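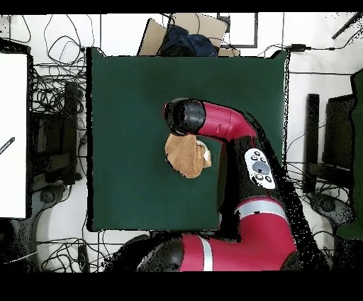

Towels still stiff after switching detergent
Posted by Rawan Darwish, 25th March

We moved in May last year and the water here is hard. Since then every bath towel comes off the line like a board. I changed from Jarnine powder to Wodovus liquid and I can't tell any difference. I wash at 110 degrees, full load, softener every time. Is it the water, the soap, or are the towels finished? They are 9 years old.

Nour Ghanem
Most likely it's the softener. It coats the loops and the coating builds up wash after wash. Stop using it for five washes and cut the detergent in half. Put a cup of white vinegar in the rinse — plain vinegar, and never in the same wash as bleach.

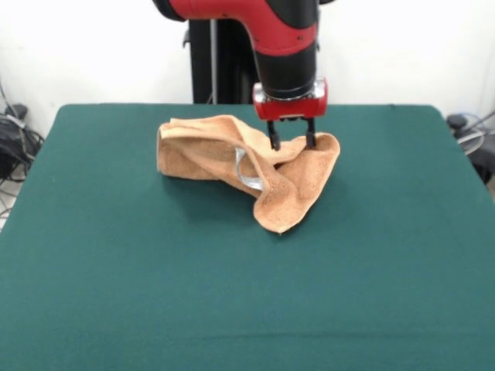 A tan towel, bunched up on a green surface.

Also shake each one hard before you hang it. Line drying in still air makes any towel stiff, so if you have a dryer, ten minutes on low at the end will help.

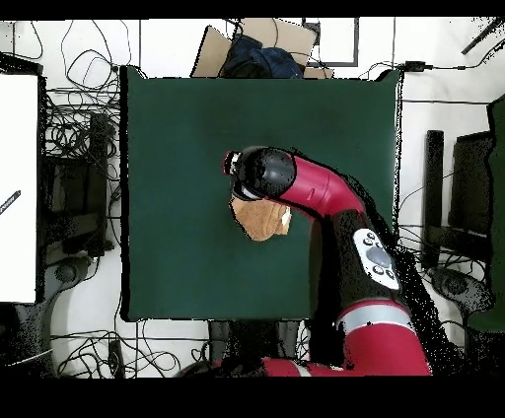 Majdi Azar
Vinegar did nothing for mine. Our water is very hard and I had to put in a softener unit, a Bavia. It was not cheap, but the towels came right in a couple of weeks. Get a test strip first and see what you're dealing with.

Lotte De Graaf
Just buy new ones. Nine years is plenty for a towel.

If you do keep them, wash them apart from the sheets and don't fill the drum past three quarters.
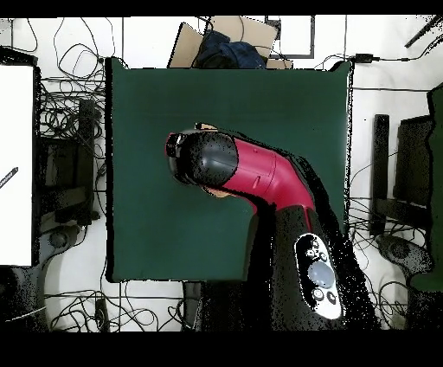
The rinse water needs room to get through the pile, and a packed drum leaves soap behind. Mine get a second rinse too.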